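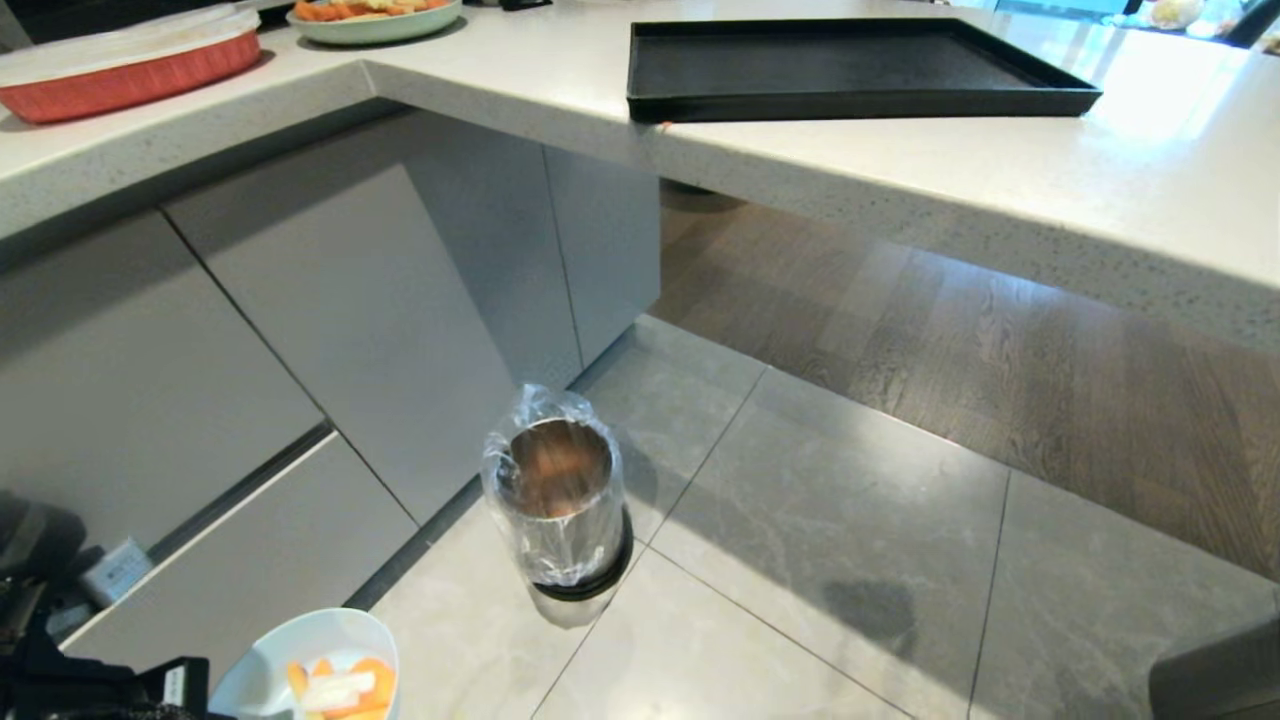

Fellus in the kitchen: gripper against the white bowl, tumbler in its plastic wrap standing on the tiles.

Fellus home helper build – progress report to the Brivgate small projects fund
2025-09-16

Hi all,

Second report on the home robot build, and a much happier one than the one I sent in May! Back then I had a base that rolled, an arm that sort of waved, and a long list of parts on order. Now Fellus drives around my kitchen, looks at things, and picks some of them up. I've put the spending further down, so skip ahead if that's what you opened this for.

What's done

The base is finished. I cut the new deck plate at the Jodport shared workshop (they finally fixed the router, hooray) and moved the battery lower, and the whole thing stopped nodding every time the arm reached out. I had been blaming the motor settings for that for weeks. It was just top-heavy.

The arm is mounted and wired properly, with the cables running through a sleeve down the back. In the last version they hung loose and caught on a drawer, which pulled a connector clean off the board. I've since added strain relief on every plug, and I can lift the arm off the base by undoing four bolts and one connector. That matters a lot to me, as I carry the thing up and down the steps to the workshop by myself.

The gripper is on its third set of fingers. The first set was printed in hard plastic and slid off everything. The second had rubber pads glued on, and they peeled. The current ones have a groove that the pad presses into, with a little screw at the back, and so far they've stayed put. I've printed a spare set too.

The camera sits up on the head and looks down over the arm. I went back and forth on this. A camera at the wrist gives a nicer close-up, but from the head I get the bowl, the floor and the counter all in one view, and it's far easier to work out afterward what Fellus was up to.

Kitchen runs

I promised 100 logged runs by the end of the grant and I'm at 74. A run means one start-to-finish attempt at a small job, with the video and motor readings saved, whether or not it worked. I keep the bad ones. They're the ones I learn from, and there are plenty.

Bowls are going well. Coming at one from the side with the fingers low works much better than coming down from above, and it leaves the food alone. Carrot sticks are a pretty good test load, by the way – light, bright orange, easy to pick up off the floor, and I get to eat the clean ones.

Shiny and see-through things are still hard. A steel tumbler is bad enough, with all those reflections, but put loose plastic wrap around it and the depth reading goes to pieces. Fellus will decide the rim is a couple of inches from where it really is, or it'll see the crinkles as a separate object and try to go for them. Clear lids have the same problem, though a baking dish with a strong color under the lid is easier to find. I've started feeding in the color picture alongside the depth, and the guesses are getting better. I don't have a number I'd stand behind yet, so I'm leaving that out until the next report.

Then there's the floor. My kitchen has big pale tiles with thin dark grout lines, and next to them a dark wood floor. For a good while the software treated the change from one to the other as a ledge and refused to cross it. It also took a dislike to dark marks on the tile and steered around them as if they were holes. Turning down how much it trusts brightness fixed most of this. It still slows down at the wood, and I've decided I can live with that for now.

The counter overhang is the other thing I'm working on. The top sticks out past the cabinets, so if the base parks by what it sees at floor level, the arm comes up underneath the edge. I've had two proper bumps (no damage to the counter, a small crack in a printed bracket, already replaced). Fellus now stays back by a fixed distance whenever the counter is near, but then it can't reach things toward the back. A big tray near the front edge is within reach, though I haven't tried one yet. It's wide, and I don't trust a single gripper with it.

Spending

The grant was for 3000 dollars. The battery, the motors and the deck material are all paid for, and so is the workshop time at Jodport through the end of the project. The biggest single item was the set of arm joints from Fabbri. They sent one with a stripped gear and swapped it without any fuss, but the wait cost me most of a month, and that's the main reason I'm behind on the runs. Nothing has gone over the budget lines we agreed on. The receipts are in the shared folder, sorted by the same headings you gave me, and the Fabbri one is in there twice on account of the swap – please only count it once!

I'd like to ask for one small change. The budget has a line for a second wrist camera, which I no longer need now that the head camera is doing the job. Could I move that money to a better depth sensor? It would go straight at the tumbler problem. The price is a little under what's in the line, so the total stays the same. If you'd sooner I stuck to the original plan, that's fine, and I'll keep going with the color trick.

Safety, as you asked

There's a big stop button on top of the base and a second one on a cord that I keep in my hand. Arm speed is capped in software, and the joints are weak enough that I can hold the arm still with one hand at full power. Fellus doesn't run unless I'm in the room. I don't let it near the stove at all, hot or not, and there's no glass in any of the test jobs.

What's next

The remaining runs come first. Most of them will be bowls and cups, with a few plates if the fingers hold up. After that I want to get it setting things down more gently, as it still lets go a bit early and there's a clunk you can hear from the next room. I also owe you the written build guide. The base and wiring chapters are drafted, and the gripper chapter has nice drawings but hardly any words so far.

Some people at Jodport have asked to see it working, so I'm planning to bring it in for an open evening once the cracked-bracket redesign is done. You're very welcome to come along. Let me know about the sensor money when you get a chance, and I'll hold off on ordering until I hear from you.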